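3.2 Object sets and surface

The sorting task was built around small household objects that a person might find on a table at the end of the day. We wanted the items to differ in how they feel and how they hold their shape, and we did not want them to belong to one obvious category such as dishes or toys. Lejla Kelmendi and Costel Hoxha put together the first pool from items brought in by members of the group and from a secondhand shop in Mesari. Items with sharp edges, glass items, and anything that could roll off the table too easily were removed. Each trial used a set of 10 items drawn from what was left.

Items in the pool were labeled as soft, rigid, or mixed. Soft items included cloths and anything with a plush cover. Rigid items included game boards and small blocks. The mixed label was used for objects with a firm core and a soft outer layer, and it caused the most disagreement between the two people who did the labeling. When they could not agree, Lộc Cù made the final choice. The labels were fixed before the trials and did not change afterward.

All trials took place on the same tabletop. Its pattern is white marble with faint gray veins, and the walls on three sides are covered in floral wallpaper. We kept the wallpaper because most published tidying layouts use blank walls, and homes are seldom that plain. Pale items stand out less against this table than bright ones do, which we return to in Section 5.

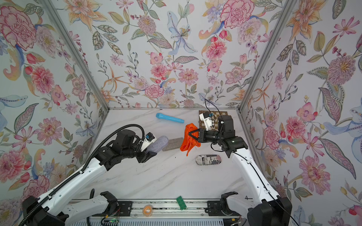
Figure 3. Soft and rigid items during a trial, including an orange cloth, a fuzzy lavender-gray cylinder, and a small checkered chessboard near the back wall.

Cloths needed their own rule. A folded cloth and a crumpled cloth take up different amounts of space, and they may not be recognized as the same thing by someone comparing two layouts. In Figure 3 the orange cloth is crumpled and hangs in loose folds. We recorded cloths by color only and left the shape out of the item record. Flat items such as the chessboard were recorded by the position of their center, with no note of which way they were turned.

Starting layouts were drawn at random, with a gap of at least 30 millimeters between neighboring items. A layout was redrawn if it placed an item within 15 millimeters of the front edge. Overlap was allowed once a trial had begun. Radomir Kelmendi checked the layout records against the item list, and Eleni Jurić corrected entries where two similar blocks had been swapped. The final collection holds 500 layouts, and all of them are used in the analysis below.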